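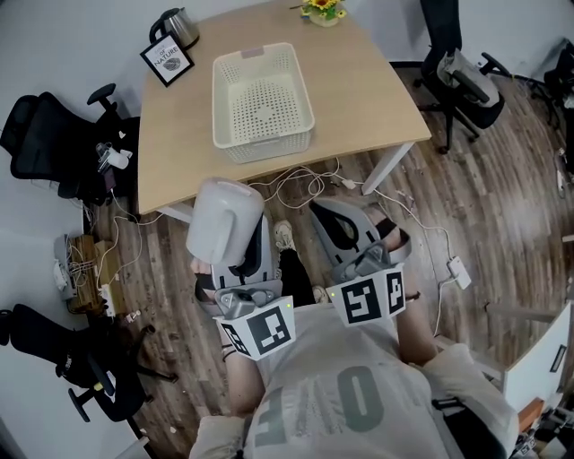 Desk sessions with hand-held grippers: setup and rules

Quick version of the Brosesley rules, for anyone starting on the Urard set this week. Long version is in the binder. Read this one first, takes 3 minutes.

Before you sit down

Straps. Forearm first, then hand. Snug, two fingers under the strap, no more. If your fingers tingle, stop and redo it. Not at the end of the take, now.

Sleeves pushed back or tucked under the strap. Nothing hanging over the marker cubes.

Check both cubes. All faces clean, no tape, no smudges, no bent corners. A cube that wobbles is a dead session, the tracking will look fine on screen and be garbage later. Swap the whole gripper, don't glue.

Indicator light green on each side before you call ready.

Cables. Flat against the floor and out from under chair wheels. Power adapters go to the side, not where your feet land. This is the rule people break most and we had 26 takes lost in April to one kicked plug.

Kettle stays off during recording. Unplug it if you're reaching anywhere near. Decoration can stay on the desk but don't move it halfway thru a set.

Doing the task

Basket goes toward the far half of the desk, centered, empty at the start. One object per lift.

1. Hands resting, count of 3, go.
2. Close on the object. Handle or body, either is ok, but keep the same grip for the whole set.
3. Lift clear of the desk edge before moving forward. No dragging.
4. Lower into the basket. Open the gripper only when the object is touching the bottom. No dropping, even light plastic.
5. Hands back to rest. Wait for the beep.

Empty containers only. Caps on. No liquids at all with powered gear on your arms, and no glass.

Slow is fine. Jerky isn't. If you fumble, finish the motion and flag it, dont restart mid take. Fumbles are useful, chopped takes aren't.

Stay seated. Whoever is helping resets the desk, you don't get up with the grippers on. Spare chairs pushed back so the helper can get round.

Stopping

Anyone in the room can say stop. Doesn't matter who. Open both grippers, put them down on the desk, wait.

Max 23 minutes strapped in, then a proper break with everything off. Yes even if you feel fine.

Logging

Task name, gripper pair, flagged takes. Write it right after, not Tuesday for the whole week. Last set on the sheet was 124, carry on from there. The Fillham people number theirs seperately so don't copy their sheet.

Faulty straps or cubes: tag it, put it in the repair box, tell Kipchumba Lukumay.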